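Shared Keys and Late Returns in Student Housing
Term project report, Nudcombe

1. Background

Nudcombe has 600 rooms in two halls, Erkard and Lenz. Each hall runs its own front desk, and each desk lends keys for the laundry, the bike store, the music rooms and the kitchens. We wanted to find out why residents in one hall complained about missing keys far more than residents in the other. The project ran from September to the end of term.

2. Method

We copied the sign-out sheets from both desks and typed them into one spreadsheet. That gave us 1,759 loans. A loan was marked late if the key came back after the desk closed at 11 p.m.

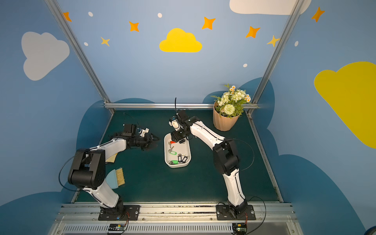 Some entries had no return time. We left these out of the late totals and listed them separately – most were from the first two weeks, when residents were still learning the system. Handwriting was a problem throughout, and a few room numbers had to be guessed from the name next to them.

3. Results

Erkard had the higher share of late returns. The music room keys were the worst in both halls. Kitchen keys were nearly always back on time.

The halls also label keys differently. Lenz writes the room name on the tag. Erkard uses a number, and the list that explains the numbers hangs behind the desk where residents can't read it. 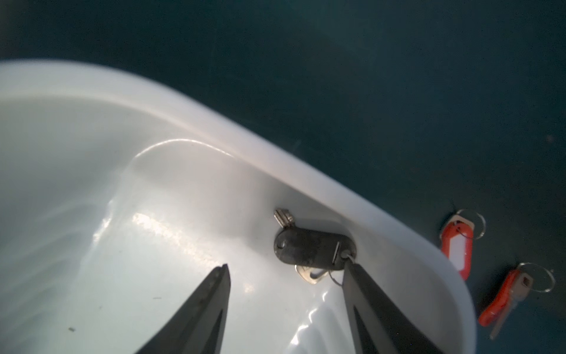
We also asked residents how long they waited when a key was out. The longest wait reported was more than 15 minutes, at Erkard, on a weekday evening. Wurkcombe, the annex across the road, has door codes and was not included.

4. Comments on the draft

Both desks read an earlier version of this report. 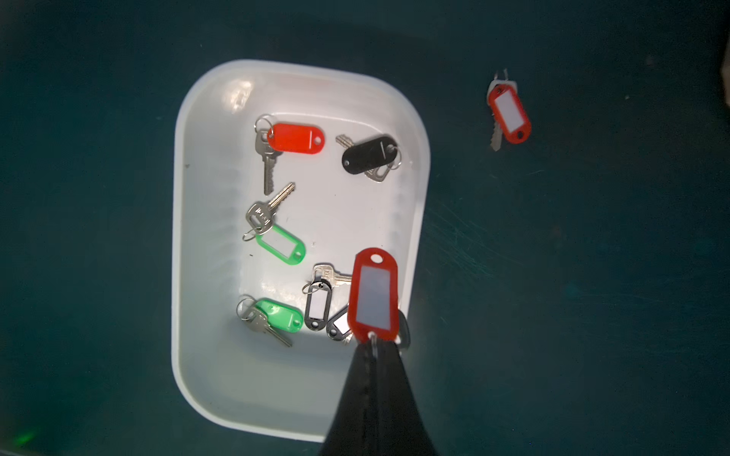

The Erkard desk replied that the numbers were chosen on purpose, so that a lost key would not tell a stranger which door it opens. They would agree to a second copy of the list on the counter, but want the numbers kept. Lenz had no changes to ask for.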